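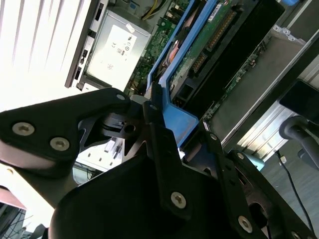

*An open computer chassis with a blue plastic part.*

**Billimo extends spare parts supply for office desktop computers**

Billimo will keep spare parts in stock for its Molon range of office desktops until the last machine under contract is retired. The change takes effect in July and applies to all business and public sector customers. Existing service contracts do not need to be signed again.

The extended list covers 515 part numbers, including power supplies, fans, drive brackets, front panels and cable sets. Mainboards are included for the two most recent Molon models only. Customers with older models may order reconditioned boards while stock lasts.

Parts will be held at the Carretero warehouse, which currently serves around 2,530 customer sites. Orders received before 3 pm will leave the warehouse the same working day. Larger items, including complete cases, are sent by pallet and take longer.

"Most of the calls we log on older desktops concern a fan or a power supply," said Olaia Iglesias, head of service at Billimo. "Both can be changed on site, and the rest of the machine often has years left in it."

Service manuals for 26 models have been revised. Each now gives screw sizes, the order of removal and the part number for every item that can be replaced. The manuals may be downloaded from the customer portal without charge.

Prices for parts already on the list are unchanged. Returned parts are handled by Rulto under the present agreement.

**Press contact**
Ehab Badawi, Billimo press office

**Parts and contract enquiries**
Rosalba Mazza, customer service, Carretero warehouse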